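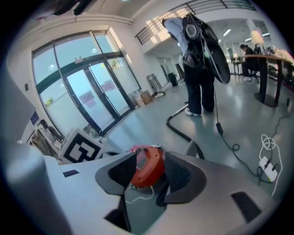
Posted 2025-12-21

My dishwasher died in May and I replaced it with a newer dishwasher, which I mention because several people have since asked me whether I considered a robot. I did not. A dishwasher is a robot, in the sense that matters to someone with a sink full of pans, and it costs less than a used car.

Still, I have been reading about the other kind. It started with a brochure from an outfit called Skakuteck, who will sell you (or will one day sell you, the brochure is slippery about tense) a machine for "everyday domestic tasks." The tasks are shown in little drawings. In one, the robot carries a tray to a couple on a couch. In another, it waters a fern. I own one fern. I water it when I remember, and the whole job takes less time than opening the brochure did.

What I want done is the stuff nobody draws. Getting the fitted sheet over the fourth corner. Fishing a sock out from behind the dryer. Winding up an extension cord so that it comes apart again next time without language. I have lived in this house for 4 years and the cord in the garage has been in a knot for all of them.

Cords are my private test for the whole business. A box is a box from any angle and it stays where you put it. A cord is a different shape every time you look at it. Pick up one end and the other end does something you didn't ask for, usually around a chair leg. My neighbour's robot vacuum, a perfectly decent machine, has eaten two phone chargers and a shoelace, and spends a good part of each week under the sideboard asking for help in a pleasant voice.

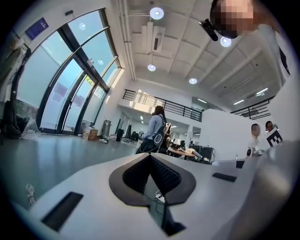

White cable on a shiny grey floor, lower left. My nemesis.

The current idea, as I understand it, is that you don't program a machine to tidy a cord, because nobody can write down how it's done. You have people do the chore over and over while holding the same sort of claws the robot will have, and you record it all, and the machine is meant to soak up the knack. I find this quite reasonable and also very funny. For decades we were promised machines that would free us from housework, and step one is an enormous amount of housework.

I tried a poor man's version of this in the kitchen. Two pairs of salad tongs, one in each hand, and a rule that my fingers couldn't touch anything. I timed it. Folding a tea towel took 180 seconds, and what I had at the end was more of a parcel. Unloading the cutlery basket was fine apart from the teaspoons. The kettle cord I abandoned, after the kettle came with it.

I do recommend the tongs, by the way. You find out how much of your day is done by the sides of your fingers. I couldn't feel when the towel had doubled up on itself and I couldn't tell a firm grip from a hopeless one until the spoon was on the lino. Whatever a robot has going on in its claws, I hope it's better than stainless steel with scalloped edges.
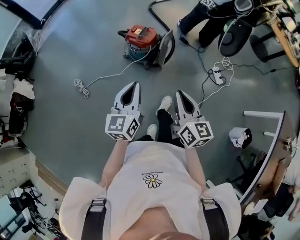 Wet/dry vac, white cord coiled up on the floor, one gripper per hand. Give me the vac and keep the tongs.

So, can they do chores yet? I went back to the Skakuteck brochure for an answer and found, in small type, that the towel-folding figures came from 1,272 attempts on one size of towel. There was no figure for fitted sheets. There was no figure for cords either, and the fern had vanished from the fine print entirely.

Shop floors seem to be further along, and I can see why. A friend of a friend works at the Treltden plant outside Lirthorpe, where an arm has been putting the same part in the same tray for years without complaint. But the part is always the same part. Nobody at Treltden has left a cereal bowl on top of it, or a cat.

My guess for the house is roughly 40 years, by which time I'll be past caring and the fern will have gone to its reward. I'd happily be wrong. If somebody turns up in the spring with a machine that can untangle the garage cord, I will pay for the demonstration and supply sandwiches.

In the meantime I've bought a second extension cord — a shorter one, orange, on its own reel. It has been used once. I'll let you know how the reel holds up.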